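Pivot play on the hand grippers, part two

The left gripper of the Trilta pair came back to my bench with the same complaint as last time: closed reading drifting upward over a long session. In part one I blamed the encoder magnet. I was wrong about that. The magnet was tight and the drift was in the linkage.

To recap the mechanism, each gripper has two jaws driven through a linkage, with four pivot screws you can see from the operator's side. The trigger pulls the linkage, the linkage closes the fingers, and the encoder reads the linkage. The encoder has no idea where the fingertips are. Any play between the pivots and the pads shows up as an error in jaw width, and the log looks perfectly clean while it happens.

Readings before I touched anything, left unit, trigger fully released and then fully pulled with nothing between the pads:

Open: 716 counts
Closed: 482 counts

The closed value after the last service was 443. Open had not moved. If the magnet had slipped, both ends would have shifted together, which I should have noticed the first time.

Disassembly is quick. Unplug, pull the pads, back out the inner pivot screws first and then the outer ones. Take the outer ones first and the plates swing down and drag on the cable. I have the scratch to show for it. The inner left bushing had gone oval by an amount I could feel with a pin gauge but would not want to put a number on. The other three were fine. I replaced all four anyway.

Threadlocker: low strength, one small drop, and only on the last few threads. Kamran Soomro used the medium grade on the right unit and I needed a soldering iron to get the screws out. Tighten until the jaw stops moving freely, then back off until it falls under its own weight. I tried a torque driver for this and went back to doing it by feel. The bushings vary more than the driver does.

Pads next. The Elico strip has adhesive backing and will hold by itself for a week or two. Clean the finger with alcohol, let it dry, press the strip on from the base upward, and leave it under a clamp overnight. If the pad overhangs the tip by even a little, it folds under on thin objects and the closed reading goes high again, for a completely different reason.

After that, a check with mixed objects on the table. I like a spread of stiffness: something flat, something soft, and something with a thin wall.

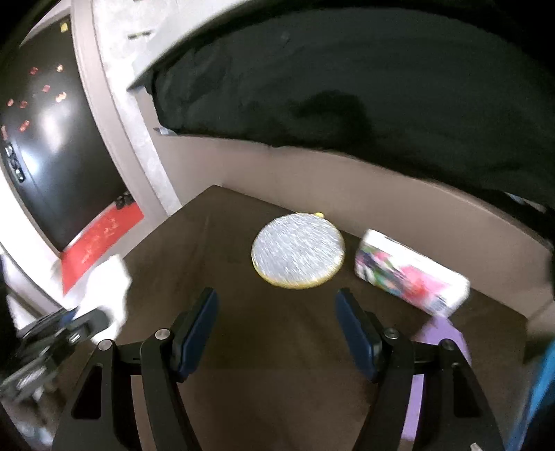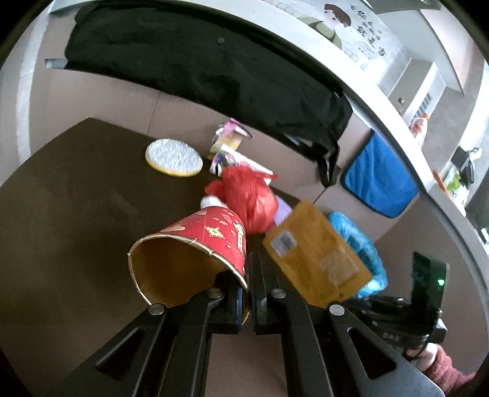
Page last changed: August, 4:40 p.m.

The flat disc in the first picture is the object I worry about least and the one that finds pad overhang fastest. The tissue pack next to it is soft enough that its closed width depends on how hard you pull, so I don't use it for calibration.

The red paper bucket in the second picture is the useful one. With one fingertip inside the mouth and the other outside the wall, the jaw has to close nearly all the way, and nearly closed is where this fault lives. A thin wall also gives way before the linkage flexes much, so you get a fair look at the play. Grip, hold, rock the wrist a little, and watch the trace. A good unit gives a flat line. A worn one gives a step each time the load changes sides.

Results for the left unit after rebuild: open 716, closed 443, no step on the trace. I repeated the closed reading at the end of the afternoon and it was unchanged. The log viewer (Nullusent) still rounds the width before plotting, so look at raw counts if you are chasing anything small. Rafia Bukhari has a script that dumps them to a text file and I'll link it when she has cleaned it up.

Notes to self for next time:

Record open and closed at the start of every session, for both units. Open alone will not catch this.
Stop assuming the magnet.
The Bajwa bushings are a tighter fit than the originals and need a light ream. Dry, no oil, wipe out the dust.
Mark left and right plates before taking them off. They look interchangeable and they aren't; the chamfer is on one side only.
Order more of the short screws. I have two left.

The right unit has not been opened since the soldering iron business. Its closed value is stable so far, and I intend to leave it alone until it isn't.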